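Orkerell room pack, first impressions

mnoguchi
Picked up the Orkerell simulator room pack last night and I'm having a blast! 453 room layouts, loads fast even on my old laptop, and swapping the wall and floor textures takes a couple of clicks. I've been up until 2 am poking around in it.
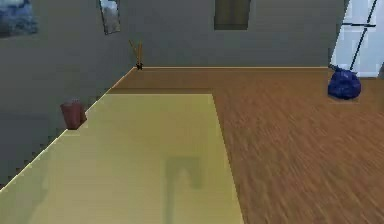 Room view at low res, yellow surface up close, wood floor behind

The shadow on the yellow is a bit blocky, but I love that there's a bin and a blue bag around the room.

kbodnar
Pretty, sure. I'd still take Flindwood over it. Wood grain does nothing for my grasp training and the extra textures slow down my resets.

mnoguchi
Mine ran 1,018 resets without a hiccup, so I don't see it. What card are you on?

kbodnar
An old one, fair point. Still think the pack is overpriced.

puishan_c
Disagree, the variety helped me a lot! Try turning shadows to soft, level 3. Does anyone know if the October update adds kitchens?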